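Blue lines go down at the Zirno hall, and the swap tables finally get a plan

By Nyokabi Biwott

If you have ever been to the spring parts-and-bits swap at the Zirno hall, you know how the sorting goes. Everybody shows up with coffee cans full of hinges, knobs, drawer pulls and odd screws, tips them out, and by lunchtime it is one big heap with six people digging in it. I have dug in that heap myself. I once came home with three left-hand hinges and was pleased with them until I got to the cupboard.

This February it's going to be different, or so Solveig Björklund tells me. She has been running the swap with Roman Kubiak since it moved over from Szczepańska, and the two of them have decided that the sorting surface needs squares. One square for each kind of thing, marked right on the gray with blue tape, and you put your stuff in the square where it belongs. I stopped by to see how it was coming along, and of course I got handed a roll of tape within minutes.

I am not a natural at it! The trick, according to Roman, is to pull out a long piece, hold it up tight, and lower the whole thing in one go. I kept pressing mine down with my thumb a bit at a time and ended up with a wobble. Solveig was very kind about it and then quietly did the next one herself. 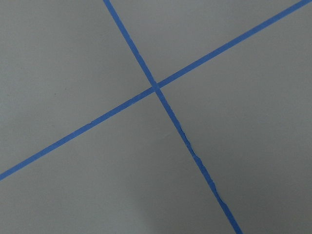
Two strips of blue tape crossing on the gray. The wrinkled stretch on the steeper one is due for a redo.

There was a good deal of talk about how big the squares should be. Felicja Głowacki, who brings the buttons every year (her jars are the best reason to come early), wanted them small so that nothing gets lost in the middle. Roman wanted them big enough for door handles. They went back and forth on this for most of a pot of tea, and I think door handles won, with the understanding that buttons get two squares and the ones nearest the window.

Then there was the question of labels. Solveig would like a card standing in every square. Roman says cards fall over the minute somebody leans across for a castor, and he would sooner write on the tape itself. When I left they were still at it, so bring your reading glasses in case it's the tape.

And why bother, you may ask, for a swap that has managed with a heap all these years? Last time they had 2000 pieces on the sorting surface, by Solveig's tally, and this year she's expecting 4000. Henryk Szulc is clearing out the old repair shop on Leravau Street and has promised the lot — drawers and drawers of it, everything his uncle ever unscrewed from anything. He told me on the phone that he doesn't know what half of it is for. I told him that has never stopped us before.
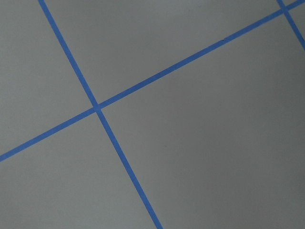 More of the layout, with the tape lines crossing to mark off the sections.

I did like the look of it, I have to say. There is something very satisfying about straight blue lines on plain gray, and I stood there a while thinking about my own kitchen drawer, the one with the batteries and the string. I even asked Solveig what kind of tape it was. She said the kind that was on sale.

A few practical things, for those of you who are coming. Doors open at 2 in the afternoon, and sorters are welcome an hour before that if you want to help and get a first look. There are 20 places for sorters, and you can put your name on the sheet by the coat hooks. Please bring small things only. Anything you can't lift with one hand should stay at home, and that includes the radiator, Henryk.

Rust is fine, but oil is not, so give greasy parts a wipe with newspaper first. If you have screws and nails mixed together in one jar, bring the jar and Felicja will find you a muffin tin to sort them into before they go on the squares. Please don't peel up the tape, even if a corner is sticking up and begging for it. Tell Roman and he'll come over with the roll.

The bakery at Cistach is sending poppy seed cake again. It will be on its own table at the far end, well away from the hinges, and Solveig asks me to pass on that nobody is to carry a plate over to the sorting side. She was looking at me when she said it.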